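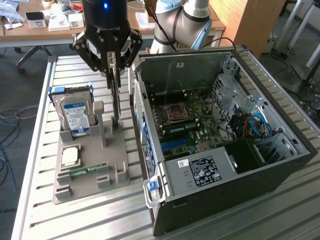 Volodymyr Yatsenko asked what the tray was clamped with before he would comment on the numbers, so I have put that in below.

Printed fixture drifts relative to arm base, CPU pick fails after warm-up

I'm building a cell in the shared workshop at Zasville to fit parts into a desktop tower lying on its side. The parts are presented in a grey printed tray (PLA, 245 mm long) on an aluminium extrusion table. The tray is held by two M5 bolts into T-nuts, one at each end. Drive and RAM picks are fine. The CPU pick is good for the first 11 cycles or so, then the gripper arrives off centre in X by some 0.4 mm and catches the pocket wall. Re-teaching the point fixes it until the next day, when it is out the other way. Is this the arm or the tray?

Aidan Brennan

2 replies

Atieno Nzioka
Could be either, so measure before changing anything. Put a dial indicator on the table rail, touch it off with the tool at a fixed pose, and log it cold and again after 200 cycles. Repeat against the tray pocket. If both readings move together, it's the arm warming up, and you should run a warm-up routine before teaching. If only the pocket moves, it's the tray.
Two bolts at opposite ends is over-constrained for PLA. Locate with a dowel in a round hole near the CPU pocket and a second dowel in a slot at the far end, then clamp lightly. Add a lead-in chamfer on the pocket as well. Mine is 0.8 mm at 45 degrees.

Hrefna Zoëga
had the same thing, printed it again in PETG with 72% infill and it went away. never worked out why

Aidan Brennan (original poster)
Rail reading moved 0.35 mm, pocket nearly the same, so mostly the arm. Warm-up routine added. Will do the dowels at the next reprint.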